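Accueil Explorer Fils Connexion
Rechercher un fil, un compte… OK

1/ Bon, on me l'a redemandé hier soir, alors je déroule : comment on a trouvé le nom de notre petite boîte, pourquoi ça a pris tout l'hiver, et pourquoi je ne dirai plus jamais « oh, un nom, ça se trouve en un après-midi » 🧵

2/ Au départ on s'appelait Tadow. C'était le mot que Hugo criait quand il réussissait un panier dans la corbeille à papier. On trouvait ça génial ! On l'a mis dans la signature des mails, sur la sonnette, et même sur un gâteau.

3/ Sauf qu'au téléphone, personne ne comprenait. « Tadeau ? » « Tas d'eau ? » On a reçu une facture au nom de « Ta Doe ». J'épelais tellement que j'en rêvais (T comme Thérèse, A comme Anatole…).

4/ Donc on a ouvert un tableur. Règle du jeu : on y met tout, même les horreurs, et interdiction de critiquer pendant 3 semaines. Résultat : 787 lignes. J'en avais écrit 200 à moi seule, la plupart dans le tram.

5/ Quelques perles de mes lignes à moi : Wurnance (je ne sais plus, j'étais fatiguée), Poliflore, Grand Merci, et « Lundi » tout court. J'aimais beaucoup Lundi. Personne d'autre n'aimait Lundi.

6/ Premier tri : le test du comptoir. Tu dis le nom une seule fois, à voix normale, à quelqu'un qui attend son café, et tu lui demandes de l'écrire. Si tu as plus de deux orthographes sur cinq personnes, poubelle. Wurnance a eu cinq orthographes, dont une avec un H.

7/ Deuxième tri : les autres langues. Merci Noelia Alcaraz, qui a relu toute la liste en espagnol et m'a envoyé un vocal de sept minutes où elle rit pendant presque cinq. Adieu ma ligne préférée, je ne la recopie pas, mes parents lisent ce compte.

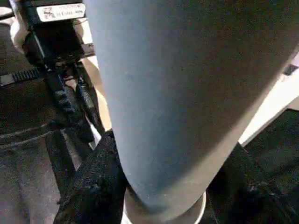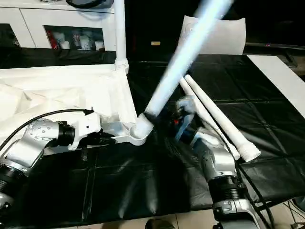

Sur la deuxième, la table en plein bazar et le long tuyau blanc en diagonale 😅

8/ Troisième tri, le plus pénible : vérifier que le nom n'est pas pris. On avait un gros coup de cœur pour Briggs. Court, carré, facile à dire. Et des Briggs, il y en a absolument partout. J'ai fermé l'onglet au bout de dix minutes et je suis allée manger une clémentine.

9/ À la fin il en restait 7, imprimés en grand et scotchés dans le couloir. Chacun barrait un nom quand il voulait, sans se justifier. Hugo Gallardo a barré Poliflore un vendredi à 19 h, en manteau, et il est parti. Je lui en veux encore un peu.

10/ Et donc : Brukari. Ça ne veut rien dire, dans aucune des langues qu'on parle entre nous. Ça s'écrit comme ça se prononce. Ma grand-mère dit que ça ressemble à une marque de biscuits, et dans sa bouche c'est un compliment.

11/ Si vous êtes en plein dedans, deux conseils : notez qui a proposé quoi (nous on ne l'a pas fait, et trois personnes revendiquent Brukari), et faites le gâteau APRÈS avoir choisi.

12/ Et vous, c'était quoi votre pire nom abandonné ? Je prends tout, les groupes de lycée et les chats aussi.

Fils récents
Faut-il un point à la fin d'un SMS ? Mon enquête en famille
Les noms de salons de coiffure, le retour
J'ai relu mes mails de 2009
Petit guide des signatures interminables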